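3 材料与归类程序

3.1 物品库的构成

本研究所用物品库由107件小型物品组成,全部为可单手拿取的日常用品、食物仿制品及玩具。物品库沿用Hadgu归类任务的基本框架,并依据预备阶段的记录作了删改:凡参与者普遍不能命名者予以剔除,凡形状相近、仅颜色有别者只保留一件。入库物品须同时具备两项条件,一是在家庭环境中有较为固定的存放习惯,二是至少可依两种标准归入不同类别。例如,食物仿制品既可按用途归入“食品”,也可按颜色或形状与其他物品并置。

物品的命名与编码由两名编码员独立完成。意见不一致的条目提交Rózália Rácz裁定,裁定理由记入编码手册附录。经裁定后仍存在歧义的8件物品未用于正式测试,仅作为练习材料,故进入正式分析的物品为99件。

3.2 容器的选择

既往收纳研究多采用带隔板的硬质盒,隔板本身即对参与者的分组方式构成提示。为减少此类提示,本研究选用无隔板的浅口长方形编织篮。篮壁低而略向外张,参与者在坐姿下可看清篮内全部物品,无须翻动或俯身。篮子置于灰褐色垫面之上,垫面覆盖桌面的大部分区域,以便在记录中将篮内与篮外的物品区分开来。

容器尺寸经Skesten分部试用后确定。容器过大时,物品之间留有过多空隙,编码员难以判断两件物品是否构成一组;容器过小时,参与者往往因放不下而改变原有意图,所得结果反映的是空间限制,而非归类偏好。

3.3 测试程序

测试在Guvatcombe与Dirkasia两处场所进行,桌面布置保持一致。每名参与者完成15个试次,各试次使用的物品组合由程序预先排定,同一物品不在相邻试次中重复出现。指导语统一为:“请把这些东西收进篮子,按您觉得合适的方式摆放。”主试不对“合适”一词作任何解释。参与者询问是否应当分类时,主试仅重复指导语。

试次不设时限。参与者示意完成后,主试记录篮内物品的位置与朝向,随后将物品撤回。物品之间的关系按三个层次编码:接触或部分遮挡者记为“相邻”;处于篮内同一侧但不接触者记为“同区”;其余记为“分离”。物品立放或侧放另设字段,不参与相邻关系的计算。

混合组合在本研究中具有特殊意义。此类组合同时包含食物类、玩具类及难以归入任一类别的物品,参与者无法仅凭单一标准完成分组。图1所示为一组五件物品的篮内布局:左端为玩具胡萝卜,其下方为侧放的小型饮料罐,淡紫色泡沫方块与罐体右端部分重叠;右侧为弯月形的面包状物品与一只立放的黑白熊猫小像。依上述规则,饮料罐与方块记为“相邻”,面包状物品与熊猫小像因存在遮挡亦记为“相邻”。若以语义类别衡量,这两对关系均跨越类别边界;若以篮内区域衡量,则可得到左三右二的划分。

图1 混合组合的篮内布局
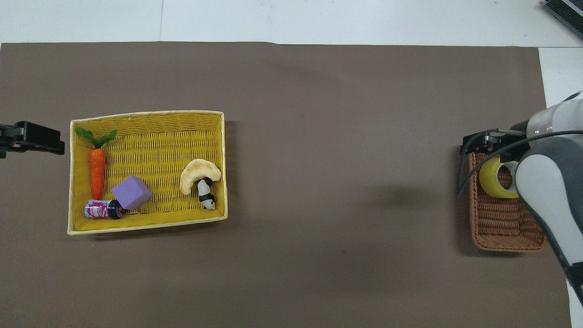 3.4 编码一致性与数据处理

全部布局记录由两名编码员分别编码,编码时不知晓参与者的年龄组别与测试场所。从记录中随机抽取2,000对物品关系用于一致性检验,检验以物品对为单位,不以试次为单位,以避免物品数量较多的试次掩盖局部分歧。分歧主要集中于“同区”与“分离”之间,多见于物品位于篮子中段的情形。对此,编码手册补充规定:物品主体跨越篮子长边中点者,以其底部接触面较大的一侧为准;无法判定者标记为缺失,不作推断。

物品朝向仅用于描述性报告。预备阶段曾尝试将朝向纳入归类指标,但同一参与者在重复试次中的朝向差异较大,且侧放与立放在很大程度上受物品自身形状制约。罐状物品易于滚动,其最终位置未必与放入时的位置一致,因此凡涉及此类物品的相邻关系,在后续分析中均单独列出,并报告剔除前后的结果。

语义一致性得分定义为同类物品对中“相邻”关系所占的比例,空间聚合得分定义为全部物品对中“相邻”与“同区”关系所占的比例。两项得分分别计算,不合并为总分。混合组合与单一类别组合的得分亦分开呈现,两者在可选分组方式的数量上并不等同,直接比较易导致对归类能力的误判。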